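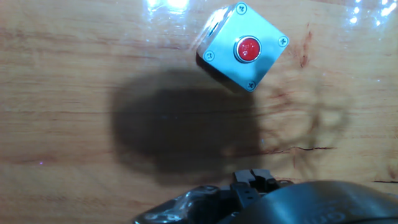 One button, one gripper, one very shiny board.

How to find out whether a robot arm can do your chore (start with a button)
Posted Mar 11, 2024

Every few months someone in the Corkotley shop asks me when the arm will be able to load the dishwasher. I tell them it is working its way up to that. At the moment it is working on pressing a red button.

I know how that sounds. My toddler nephew can press a button, and he does, mostly on other people's stoves. But a surprising amount of household and shop work comes down to going to a small thing, touching it in the right place with the right amount of push, and going away again. Light switches, microwave doors, the start button on the washer, the reset on the parts counter at Feltlow that somebody has to walk over and poke all day long. If your arm can't do this one, you can stop reading brochures about folding shirts.

So this page walks through a button test you can set up in an afternoon. It assumes you have an arm with a two-finger gripper, a camera near the wrist, and some way of writing or teaching motions. It doesn't matter much which arm.

What you need

A push button in a box. Buy one with a flat top face and the button in the middle. A round red one is easy for a camera to find, and you want easy on the first day.
A board to put it on. Any board you don't mind scratching.
Clamps, for when the board starts to wander.
A counter or a lamp wired to the button, so you know when it was really pressed. Do not skip this. More on it below.
An emergency stop within reach of your hand. Check that it works before you do anything else, and check it again after lunch.

Step 1. Write down what "done" means

Do it on paper before the arm moves. Ours says: the lamp comes on once, the box stays where it was, and the arm goes back up to its starting height without a person touching anything. Three conditions, all boring. You will be tempted later to count a press where the box slid a couple of inches and the lamp flickered. The paper is there to stop you.

Step 2. Teach the press by hand

Put the box somewhere comfortable in the middle of the arm's reach. Close the gripper. Bring the fingertips over the button, lower slowly until the lamp comes on, and save that height. Then save a second point well above it. Now you have a press: go to the high point, go to the low point, go back.

Run it. It will work, and you will feel like a genius. Enjoy this for a minute, since all you have made so far is a very costly doorbell finger.

Step 3. Move the box

Turn it a little. Slide it toward you. Run the same program without changing anything and watch the arm press a piece of bare wood with total confidence.

This is where most machines sold for repeated work have been living for decades, and they do fine there because somebody built a fixture that holds the part still. Kitchens do not have fixtures. In a kitchen, the thing is wherever the last person left it, usually behind the toaster.

Step 4. Let the camera find it

You have two choices. You can write a finder that looks for a red circle and works out where it sits on the board. Or you can collect a pile of demonstrations, with a person driving the arm to the button from all over, and train a policy on them. We did both. The red circle finder took a morning. The demonstrations took 300 runs and most of the good will in the building.
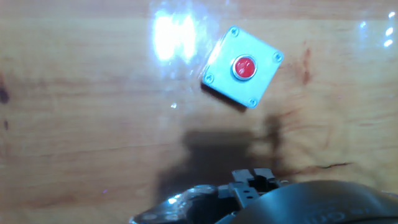
The box turned so a corner faces up the board. The arm's shadow comes along for free.

Whichever you pick, the trouble will come from light. A glossy board throws the overhead lamps straight back at the camera, and the arm drags its own shadow over the work every time it moves. Our first finder was quite sure that a stain was a button. It went for it twice in a row and would have kept going all day.

A few things that helped:

Lock the exposure. Auto exposure will shift every time the shadow crosses the board, and your red will turn into some other red.
Look from high up first, then again closer, and believe the second look.
If the two looks disagree by more than a fingertip, have the arm go back up and start over. A slow arm that starts over beats a fast one that is wrong.
Leave the stains and scratches alone. Your real counter has them too.

You can also swap in a matte board and watch your numbers jump. Victor Obura did this to ours one evening without telling me and I spent the next morning admiring my own code.

Step 5. Press until something happens

A saved height only works if the board is flat and the box is always the same box. Better to come down slowly and stop on contact, either by reading force at the wrist if you have it or by watching motor current if you don't. Set the limit low and raise it in small steps. With ours set too low, the arm touched the button politely and left. Set too high, it pressed the button, the box, the board and the table, and then it faulted.

Step 6. Run it enough times to be embarrassed

Ten runs tell you nothing. We did 400 in August, moving and turning the box between each one, and logged the lamp every time. The first 50 or so went so well that I wrote a cheerful email. I would like that email back.

The lamp matters here more than anywhere. From across the room a near miss and a good press look exactly the same: arm goes down, arm comes up, everybody nods. A fair number of robot videos are filmed from across the room. 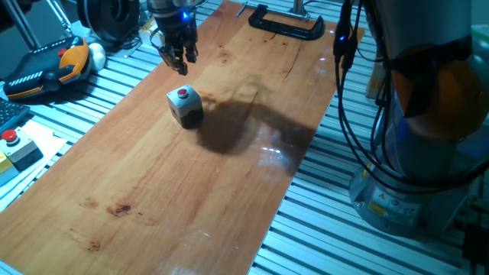
Keep the failures in separate piles. Ours were: didn't find the button, found it but came down off center, pressed too lightly, and pushed the box along the board. Each pile has a different fix, and if you lump them together you'll spend a week tuning the camera for a problem that lives in the fingers. Off-center presses, for us, went away when we measured the camera mount again. The light presses took longer.

Also write down every time a person helped. Nudging the box back into view is help. So is restarting the program, or turning off one of the lights because it "seemed to be bothering it."

So can it do chores yet

Use your button results as a rough guide.

If the arm hits a fixed box every time and a moved box now and then, it is ready for shop work with a fixture. That is a real job and there's money in it. The Grurberg line has one that presses, waits and presses again, and the people who used to do that are happy to be doing something else.

If it hits a moved box nearly every time, under your ordinary lights, with no help, you can start thinking about a second step. Press the button, then open the door. Expect the success rate to drop in a way that feels personal. Two steps that each work most of the time make one job that works a good deal less often, and loading a dishwasher has more steps than I care to list.

If it only works with the blinds down and Victor standing next to it, you have a demo.

My own view, for whoever is asking this month: single touches, yes. Picking up one known object from a clear counter, mostly. Anything with cloth, a wet plate or a drawer that sticks, keep your sleeves rolled up.

Common problems

The arm stops short every time. Check that the gripper is fully closed. Open fingers can come down on both sides of a button and press nothing at all.

The finder jumps between two spots. Something else on the board is reddish. Ask for a circle as well as a color.

It worked yesterday. Someone bumped the camera. Higuchi's mounting notes have you mark the bracket with a paint pen, and after 7 of these mornings I finally bought one.

The lamp comes on twice. The arm is bouncing on contact. Slow the last half inch.

Next page: the same test with a light switch, which moves sideways and hates us.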